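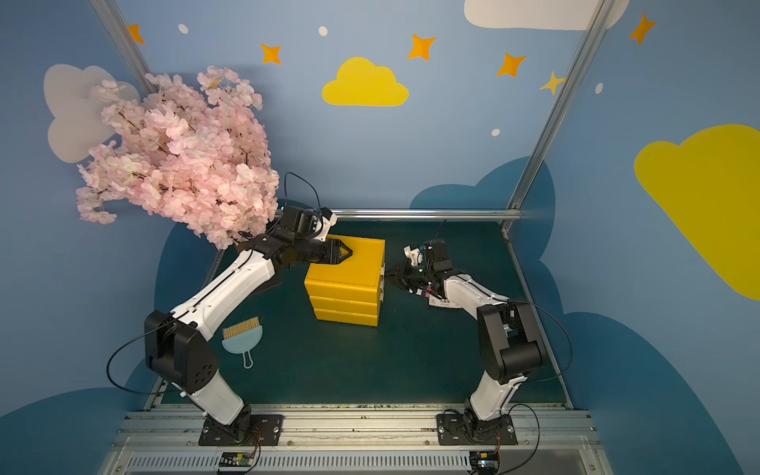

The Beans That Came Back to Steltcombe

18/08/2024

If you have never shelled a dried bean, go find one. The pod goes papery and a little loud, you press the seam with your thumb, and out come the seeds, glossy and cool and patterned like river stones. I did my first bowl on a back porch in Steltcombe in late summer and I have been slightly unbearable to live with ever since.

The bean in question was the Dulitance, a pole bean with maroon splashes on a cream skin. For a long time you could get it in Steltcombe and hardly anywhere else, and then for a while you couldn't get it in Steltcombe either. The big catalogs never carried it. It climbs too high for most people's trellises, it comes in late, and the pods get strings if you look away for a weekend. But cook the dried ones slowly with an onion and a bay leaf and the broth turns dark and almost sweet. People who grew up on it talk about that broth the way other people talk about a first car.

What brought it back was the seed library, a set of drawers in the public library building on the corner of Thibodeaux Street. You borrow a packet in spring, grow the plants, let a few go all the way to seed, and return some of what you gathered in the fall. There's no fine for coming back empty-handed. Gardens fail all the time and the people running the drawers garden too.

The collection now stands at 400 varieties. A lot of them are things you'd expect, like cherry tomatoes, sunflowers and zucchini. The fun starts in the lower drawers. There's a lettuce with freckles, a squash shaped like a bedroom slipper, and an okra so tall that its packet carries a penciled note telling you to pick from a stepladder. Packet 246 is the Dulitance, and it's usually gone by the middle of March.

I love the packets almost as much as the seeds. Nobody polished the writing on them. "Sulks until June." "Deer do not care for it, rabbits do." "Better than it looks." One for a yellow pear tomato just says "stake it NOW." You could read those drawers for an afternoon and come out a better gardener, or at least a better-warned one.

Seed saving sounds like a craft with a long apprenticeship, and some of it is. Squash will cross with any cousin a bee can reach, so a saved squash seed is a bit of a lottery ticket. Carrots and beets make you wait until their second year. Corn needs a crowd of plants or it weakens over time. But beans, peas, tomatoes and lettuce mostly pollinate themselves, and a beginner can do all of them in one summer with a paper bag and a windowsill.

For tomatoes, squeeze the pulp into a jar with a splash of water and leave it for 2 days or a little longer, until it smells bad and a skin forms on top. Then rinse it in a sieve and spread the seeds on a plate. Not a paper towel! They glue themselves to it and you'll be planting little scraps of towel next year. For lettuce, wait until the flower heads turn to fluff, hold a bag underneath, and shake. Beans you simply leave alone until the pods rattle.

Storage is where I see the most good seed go to waste. Cool, dark and dry is the whole rule, and a kitchen shelf over the stove breaks it in every direction. A jar with a tight lid in the back of the fridge works beautifully as long as the seeds went in properly dry. Test a bean by biting it. If your teeth leave a dent, give it another week. And label everything the same day, with the name and the year, even the ones you are sure you'll recognize. I have a jar of something at home that could be kale or could be cabbage, and I'm going to have to plant it to find out.
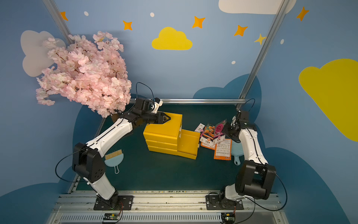

A reader in Ravach wrote to say that paper envelopes inside a jar had served her far better than plastic bags, and that onion seed wasn't worth keeping past its first winter however carefully it was put away. She added that her Dulitance beans came up strongly after six years in a cellar, and that she had planted them mostly out of stubbornness.

Six years is a fine run, and cellars are part of the story up in Ravach. The valley has cold nights even in July, and growers there tend to keep more seed than they need as cover for a bad season. When the last rows in Steltcombe were lost to a wet fall, it was a coffee can from a Ravach cellar that supplied the new start. Most of the beans in the can had gone off. The ones that sprouted were planted along a single fence, and everything in packet 246 descends from that fence.

There is a supper now, at the end of the season, with long tables set up behind the library. The bean pots go on early in the morning. Last fall the town brought in so many Dulitance beans that the drawers couldn't take them all, and 3000 seeds were sent out in envelopes to anyone who mailed in a stamp. Some went to places with much shorter summers than ours, and the reports are mixed. One gardener near the coast got vines up past the gutters and not a single ripe pod before frost.

If you'd like to try it, soak the seeds overnight, wait for properly warm soil, and give them something tall to climb. An eight-foot pole is on the short side. Eat the first pods green while they're still thin, then stop picking on a couple of the best plants and let those go. The strongest plants should be the ones you save, which is hard, as they're also the ones you most want to eat.

The drawers on Thibodeaux Street are open whenever the library is. Returns start in the fall, and a clean envelope with the variety and the year on it is plenty. Bring your own pencil, the one on the string is down to a stub.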